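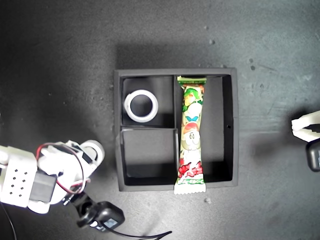 Rouleau blanc dans un bac noir à trois compartiments.

## Zoneck, surgrip pour raquette de tennis

Le Zoneck se pose sur le grip d'origine, en tension légère, du talon vers le haut du manche. Toucher sec, adhérence moyenne – pour un toucher plus collant, voir le Proltby.

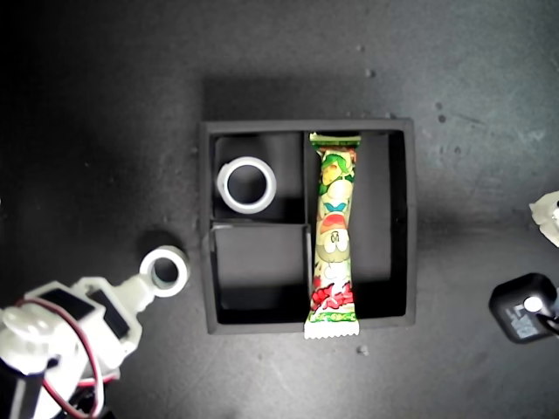 Vendu par 4 ou par 30, en blanc ou en noir. Un joueur de club change de surgrip toutes les 8 heures de jeu, plus souvent en double l'été. Le lot de 30 est de nouveau disponible depuis octobre.

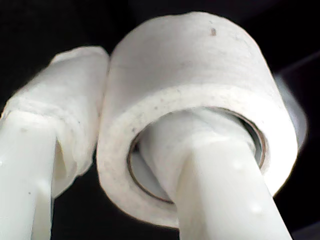
**Convient-il à un manche de taille 4 ?**
Le Zoneck couvre toutes les tailles adultes, double recouvrement au talon compris.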